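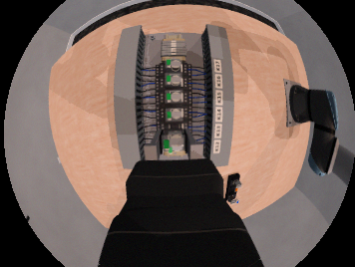

4. Simulation environment and perception stack

Figure 3. The Dismont environment rendered from the overhead view, with the rack upright in the image and the gripper entering from the bottom. Labels K12 to K17 are on the right side panel.

4.1 Scene model

All policies in this paper were trained and first tested in Dismont, our simulated cell for work on wired racks. The scene holds one rack between two side panels, a central column of components, and blue wires running from the column to the terminals on both sides (Figure 3). The wires are what make the task hard. A planner that treats the rack as a solid box can reach the large component at the near end of the column, but it has no safe way to reach anything farther in.

Dismont runs on top of Gridik, which handles contact and time stepping. We model each wire as a chain of short capsules with bending stiffness at the joints. The two ends are fixed, one at the column and one at the terminal. Wires can touch the gripper and the rack, but we turned off contact between wires in the same bundle. With that contact on, the solver needed small time steps to stay stable, and training slowed down too much to be useful. The cost is that bundles sometimes pass through each other when pushed hard. We return to this in Section 6.

The overhead view uses a wide lens model with strong barrel distortion, so the flat work surface looks rounded at its borders. We kept the distortion in the rendered images and did not correct them before they enter the network. Early versions did correct them, and the resampling blurred the small print on the labels.

4.2 Label reading and target selection

A task is given to the system as a label, for example K14, plus an action. The perception module has to find that label, work out which row of the rack it belongs to, and pass a target pose to the planner. The labels are printed sideways relative to the overhead view. We therefore rotate each label crop by a fixed angle before reading it. The reader is a small classifier over the set of valid labels and does not read free text.

Labels run from K17 at the far end to K12 at the near end. The reader first scores each crop on its own, then a second pass picks the ordering with the best total score. This second pass matters most when the arm hides part of the panel. If K12 and K13 are covered but the rest can be read, the order fixes the two missing ones. The second pass may fill in at most 2 hidden labels. Beyond that it returns no target, and the arm backs off to its start pose before a new image is taken.

The green tabs in the model serve as visual anchors for the components. Each of the four round components has one tab to its left, and the larger component at the near end has two. We segment the tabs by color, which is simple and works well in Dismont because nothing else in the scene is bright green. The tab positions are then matched to the geometry of the rack by a least-squares fit. The fit gives the pose of the column in the camera frame, and the target pose follows from the known offsets.

4.3 Training data

The perception network was trained on 3,158 rendered images. For each image we changed the light direction, the color of the work surface, the position and turn of the rack, and the rest shape of every wire. The gripper was placed at a random point along a recorded path, so many images show it over the near end of the rack. We held back 31 rack layouts for testing and used none of their images in training or in tuning the thresholds.

Wire shape turned out to need more variation than we first gave it. In the first round we only changed the length of each wire, and all of them sagged in the same direction. The network learned to use that direction as a cue for the pose of the column, and its error rose sharply on layouts where the wires had been pushed aside. Adding a random side force during the settling phase removed the problem.

4.4 Planning and control

The planner, Cheema, takes the target pose and a set of keep-out volumes. Side panels and components are hard volumes. Wire bundles are soft volumes: a path may enter them, but it pays a cost that grows with depth and speed. Making the bundles hard left no valid path to most of the inner targets – the two bundles cover nearly the full space on each side of the column.

Cheema searches over approach poses first and over arm paths second. Approach poses are sampled in a cone around the normal of the work surface. Each is checked for reach and for contact with the panels, and the 7 cheapest are sent to the path search. If none gives a path, the cone is made wider and the search starts again. The full plan is smoothed before it is run, and the smoothed path is checked again, as smoothing can pull the wrist toward a panel.

During the last part of the approach, control passes to Nonska, a force-limited servo loop. Nonska follows the planned path but slows down when the measured side force rises, and stops at a set limit. It does not replan. On a stop, the arm retreats along the path it came in on and Cheema is called with a fresh image. We tried letting the servo loop slide sideways to lower the force. This helped with single wires and made things worse in dense bundles, where the gripper moved off one wire and onto the next.

All modules write to one log with a shared simulation clock. A failed run can be replayed from any logged state, with the perception output either computed again or read from the log. We used the second mode to tell planning failures from perception failures when preparing the results in Section 5.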